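Chapter 2
Moving Air: Fans, Ducts and Heat

A closed room with a warm object in it gets warmer. The object may be a stove, a lamp or a person. Heat leaves it and goes into the nearby air, and if that air stays where it is, the flow of heat slows down as the two temperatures come together. This chapter is about what happens when the air is made to move.

Chapter 1 dealt with heat passing through solids. You will need two ideas from it: heat flows from the warmer body to the cooler one, and the rate depends on the difference between them. Both ideas hold for air as well. The new part is that air can carry heat away bodily, from one place to another. Engineers call this convection.

2.1 Natural and forced convection

Warm air is less dense than cool air, so it rises. In a house with a stove on the ground floor, the upstairs rooms get some of the heat with no machinery at all. This is natural convection. It is quiet and costs nothing to run, but it is slow, and it only goes one way.

Forced convection uses a fan or a blower. The air goes where the duct leads, at a speed the designer picks.

The spinning mill at Grelport shows the difference. When it opened in 1913, its carding room was cooled by roof vents alone. The vents worked well enough in October and poorly in July, when the air outside was nearly as warm as the air inside and had little reason to move. The owners, the Raudsepp company, later put a belt-driven fan in the north wall and cut an inlet low in the south wall. The machines stayed the same, and so did the vents. Radu Zamfir, the mill's engineer, kept a notebook of temperatures taken at the same two posts every Thursday, and we will use his readings in the problems for Section 2.4.

2.2 How much air?

The amount of heat a stream of air can carry depends on the mass of air passing each second, the specific heat of air, and the rise in temperature between inlet and outlet. For air near room temperature we will take the specific heat as 1000 joules per kilogram per kelvin. The true value is slightly higher, but the error is small next to the others you will meet in practice.

Suppose a stream carries 2 kilograms of air per second and warms by one kelvin on its way through. It removes 2000 joules each second. If the rise is doubled, the heat removed is doubled too.

A fan does not cool the air it moves. Its motor adds a little heat. The air cools a surface only when the surface is warmer than the air.

2.3 Where the air goes
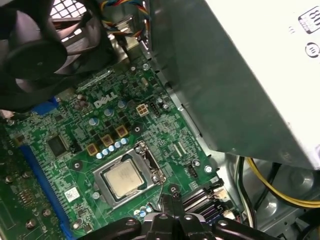 Why does a fan with no clear outlet do so little good?

Air has to leave a space as fast as it enters. When the outlet is blocked or too small, pressure builds until the fan can push in very little more, and the same warm air is stirred in place.

The path matters as much as the fan. Air takes the easiest way from inlet to outlet, and a warm object off to one side may get almost none of it. Designers add baffles, which are plain sheets set to steer the stream. The drying sheds at Raltton have them hung from the rafters, and the Erkula bakery ovens use a curved one behind the rear wall.

Before going on, sketch a room you know well. Mark every opening, and draw the path you think the air takes when the door is open. Keep the sketch for Section 2.5, where you will check it with a strip of tissue paper.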